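Four slow days in Hururmont

So I'm back, sunburned on one side only (the bus window side), and I promised several of you a proper write-up of Hururmont. A few people on the list have asked whether it's worth the trouble of getting there. Yes! Go in April if you can swing it, before the day-trippers from the coast find their way up the valley. I had whole streets to myself before breakfast.

Getting there first, as it's the part people email me about. You take the train as far as Sikdale and then the local bus, which leaves from the side of the station and not the front, where all the signs send you. I stood out front like a lemon and missed the first one. The ride is 50 minutes on paper. Mine took a good bit longer on account of a cattle truck and a driver who stopped to buy plums. Sit on the left going up. You get the river the whole way, and then the old toll bridge, and then the town sort of stacked on its hill with the chapel tower poking out of the top. If you sit on the right you get rock.

I'd split the days up like this, but swap things around as you please. The weather up there changes its mind a lot.

Day one is just for walking. Drop your bags, find the lower gate and go up by the stairs that start next to the bakery. There are plenty of ways to the top and they all join up sooner or later, so don't bother with a map. I ended up in a courtyard with a fig tree and a very old stone trough, and a lady shelling beans told me it used to be the salt market. The museum says the salt market was somewhere else. I'm going with the lady. Eat early, the kitchens close at 8 and they mean it.

Day two, the Sterkach ruins. This is what most people come for, and you want a full day. It's an old fortified monastery out on the ridge, and you reach it on foot by the mule path. The climb isn't hard but there's no shade once you leave the chestnut trees, so be on the path by 7 a.m. or you'll be grumpy by the cistern. I hired a guide for the inner part, Lamisi Baidoo, who you can book at the little window by the lower gate. She was great, very dry, and she let us stand around in the refectory for ages without hurrying anyone along. Ask her to show you the mason's marks on the north wall. I'd walked straight past them. There are 17 different ones, she says, and she has a favorite (it looks like a chicken foot).

The entry ticket covers two days, which I didn't realize until I was home emptying my pockets. So you could do the ridge in two easy mornings and spend the hot afternoons lying down. I'd do that next time. Keep the stub.

Bring your own lunch. There's a kiosk at the top that had crackers and one kind of soda when I was there.

Day three I'd planned to go over to Ho by boat, and I did, though I nearly bailed when I saw the boat. Ho is the village across the reservoir, tiny, with a weaving shed, a café and a swimming spot off the old landing. It's 18 minutes over if the water's flat. The boat goes when the boatman has enough people, and if you're in a hurry you can pay for the empty seats, but then you'd miss the chat on the jetty, where I met Pak-hei Ng. Some of you know him from the spring walking trip! He was on his third visit and talked me into the long way back, around the shore on foot. It's a lovely path, flat for most of it, with one scrambly bit where you'll want both hands. Give it the afternoon. We saw herons and a man asleep in a rowboat.

The weaving shed is only open in the mornings. I bought a table runner I have no table for.

Day four, do nothing much. Have the long breakfast. I went back up to the chapel because the door had been locked on day one, and it was open, and it's worth a second try for the ceiling alone, which is painted dark blue with gold fish on it where you'd expect stars. Then I bought cheese for the train and caught the noon bus down. On the right this time, by mistake, so, rock.

A few odds and ends. Cash, please, in small bills, the guesthouses and the boatman don't take cards and the machine by the post office was out of order the whole time I was there. Phone signal is fine in town and gone on the ridge. The tap water's okay to drink and tastes a bit like pennies. I stayed in a family guesthouse just inside the lower gate, with a shared bathroom and a balcony the size of a doormat, and I'd happily stay there again. Ask for a room at the back, as the garbage truck comes through at 5 in the morning and takes its time over it.

If anyone wants to go together next spring, write to me at the usual address and I'll start a list. I'm thinking a small group, and I'd add a night in Sikdale at the start so we can all get on the first bus without running for it. I'd happily hear from people who've done the far end of the ridge too, past the second tower. I ran out of legs.
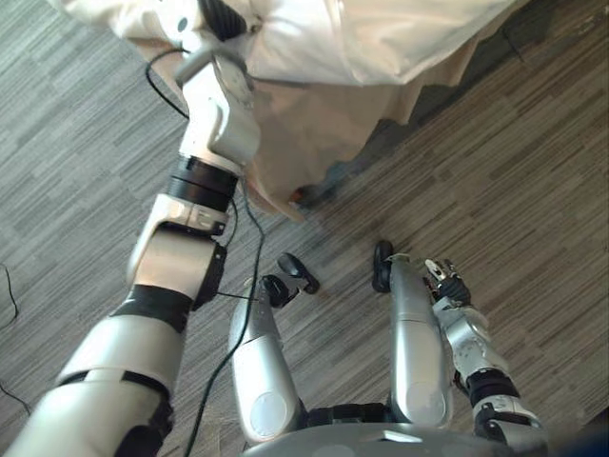
Packing for Hururmont is easy as long as you remember you'll be carrying everything up those stairs. I took one backpack and still had too much in it. Good shoes, a hat that ties on, a sweater for the evenings, a flashlight for the cistern. And take one big piece of plain white fabric, something generous like the one in the photo that you can gather up by a fold and stuff down the side of your bag. Mine was a picnic cloth at Sterkach, a towel at Ho and a curtain in my room, where the real curtain stopped well short of the window. Leave the umbrella at home, the wind on the ridge ate mine before I got to the first tower.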